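Paid participants wanted: hand-held gripper recordings, September intake

Stedlow is taking on people to record everyday table-top tasks for Godmont, a learning system meant to pick up handling skills from examples. The work is part-time, paid by the session, and open to anyone over 18 with two working hands and some patience. No technical background is asked for.

We should say at the start that we don't know how well any of this works. The claim doing the rounds in our field is that if you collect enough examples of ordinary people picking up ordinary things, a machine will learn the rest. Perhaps it will. Our last batch ran to 2,000 recordings and the system still made a poor job of bottles on a shiny table. We want a better batch before anyone makes larger promises, and we would sooner hire people who find that reasonable than people who have read the brochures.

You hold the gripper yourself. It has a camera on it, and what the camera sees is what the system gets. A typical start has the fingers wide open and the target standing among other things.
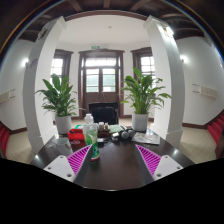
Tudur Humphreys reckons the whole business is a slow way of finding out what a toddler knows by lunchtime, and that anyone applying should ask what happens to the recordings if the project folds. He is right to raise it. They are kept for 2 years after the project closes and then deleted, and you can ask for yours to go sooner.

A session is made up of short recordings of one action each: approach, close, lift, set down. You reset the table between them. It is repetitive, and by the 30th go most people have started taking shortcuts, such as coming in from the same side every time. Those recordings are of little use to us. We need the approach to vary and the hand to stay unhurried, with the object kept between the fingers on the way in.

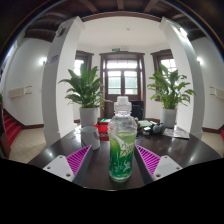 What we ask of you

Attend a paid training session with Agnese Venckus before your first recording.
Complete at least 100 accepted recordings over the intake. Rejected ones are paid at the same rate, so there is no reason to hide a bad one.
Mark your own failures. If you fumble a grasp, say so on the sheet and leave the recording in. The previous batch had suspiciously few failures in it, and we don't believe them.
Tell us if your wrist hurts, and stop.

What we don't ask

You will not be asked to guess what the system is thinking, to write reviews of it, or to appear in publicity. Please don't tidy the table to make life easier for the machine. Mugs, papers and house plants stay where they are, and the system has to cope with them or be shown not to.

Close work is where most of the disagreements come up. From near to, the object fills a good deal of the view and hides whatever is behind it, and two sensible people can look at the same moment and argue over whether the fingers are well placed.
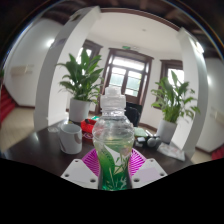
For that reason each recording is checked by two reviewers working separately, and where they differ it goes to Nia Phillips, whose decision stands. You may be asked to repeat a recording. You may also disagree with her in writing, and some people have done so successfully.

The accepted recordings will be compared with the old batch on tasks the system has not been trained on. Participants will be sent the results, good or bad, in the same form we receive them.

To apply, write to Glenys Eynon at the Stedlow office with a few lines on when you are free in September and any experience of repetitive hand work (packing, sewing, lab benches, kitchens). A CV is not needed. Left-handed applicants are especially welcome, as we are short of them.

Notice posted 20 May 2025. Applications stay open until the places are filled.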